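Paper, cloth and two arms: the Vonov bench kit under review

30 September 2021

Kits for two-armed manipulation have come down in price quickly, and the cheaper end of the market is now crowded enough to need sorting. The Vonov, sold by Statmont as a benchtop package, sits in the middle of it. At $1499 per arm it costs more than the printed hobby designs and a good deal less than anything a laboratory would have bought five years ago. We had a pair on loan for 10 weeks and used them mainly on flat, light material: sheets of coloured paper, sticky notes and thin card.

Paper is a harder load than it sounds. It weighs almost nothing, so payload figures are irrelevant, but it lies flush to the table and offers no edge to a gripper that comes in too high. Two sheets in contact will tend to travel together. A sheet that has been picked up once is no longer flat, and it behaves differently the second time. Any error in the height of the fingertips shows up at once, either as a miss or as fingers driven into the work surface.

What is in the box

Each arm arrives assembled, with a parallel two-fingered gripper fitted and a small camera for the wrist packed separately. The mounting plates bolt to a front rail, and the spacing between the two bases is set by the buyer. Statmont supplies a paper template for 700 mm between base centres, and we found no reason to depart from it. Closer than that and the shoulders begin to restrict each other; wider, and the area both grippers can reach shrinks to a strip too narrow for passing a sheet across.

The enclosure is an extra. It is a frame of aluminum extrusion with panels between, delivered flat, and assembly took one person most of an afternoon. The hardware bags are labelled, but the labels don't match the drawings. The instructions for the angled posts are on a separate sheet that is easily thrown out with the packing.

Wiring is the weakest part of the package. The power cables are adequate in length but have no fixed route, and the controller boards are supplied bare. A covered tray would add very little to the cost. Anyone putting the kit in a classroom should plan to make or buy one before the arms are powered up.

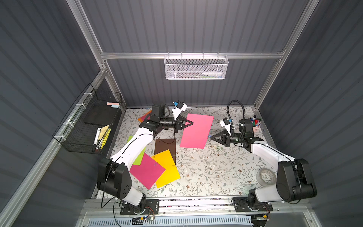

Gripping was tested on two surfaces, a bare laminate top and a cloth laid over it. Results were better on cloth. The fabric gives slightly under the fingertips, so a gripper can press down a little past the nominal surface height, close, and carry an edge of paper up with it. On laminate the same motion stalled the wrist joint often enough to trip the current limit. We logged 134 attempts at single sheets on the laminate before giving up on it and moving all further work to the cloth.

The penalty is that cloth moves. A firm pinch takes up fabric along with the paper, and the layout shifts toward the arm by a few millimetres each time. Tape at the corners slows this without curing it. We ended up smoothing the cloth by hand between runs and accepting the interruption.

Control and teaching

The standard method is hand-guided. The operator moves a pair of smaller leader arms, sold separately by Janevski under licence, and the Vonov arms follow. Lag is noticeable on fast reversals and negligible at the speeds anyone would use around paper. The leaders are comfortable for half an hour or so. After that the grip triggers, which are stiff and narrow, become tiring.

Recordings can be replayed or exported. Replay is faithful to joint position and indifferent to everything else, so a sheet shifted by a finger's width will be missed. Buyers expecting the arms to adapt will need to train a policy on their own recordings, and the kit includes no software for doing so beyond a file converter. The converter worked on every recording we gave it. Its documentation is four pages long and assumes a reader who has done this before.

The wrist cameras are serviceable. Exposure is automatic and can't be locked in the supplied driver, and this matters with brightly coloured stock: the picture dims when a pale sheet fills the view and recovers slowly as the arm withdraws. Statmont says a manual setting is planned for January. We would want to see it before recording any large set in which colour is important.

Wear and service

One gripper developed play in its finger linkage in the seventh week. Statmont's service agent, Kandarside, shipped a replacement part without argument, and the swap needed one hex key and a steady hand. Recalibration afterward was slower than the repair. The procedure asks for each joint to be moved to a marked stop, and two of the marks are hard to read with the arm on its plate.

Motor temperature stayed within limits throughout. Noise is a moderate whine from the shoulder under load, tolerable in a shared room with the door open.

Assessment

For labs and senior technology classes working with light objects, the Vonov is a reasonable purchase, provided the budget also covers the leader arms, the enclosure and some form of cable management. Repeatability is good enough for single sheets on a soft surface. Separating stacked paper remains unreliable, and we would not buy the kit for that job. Statmont lists a softer fingertip as an option; it was out of stock during the loan period and has not been tested.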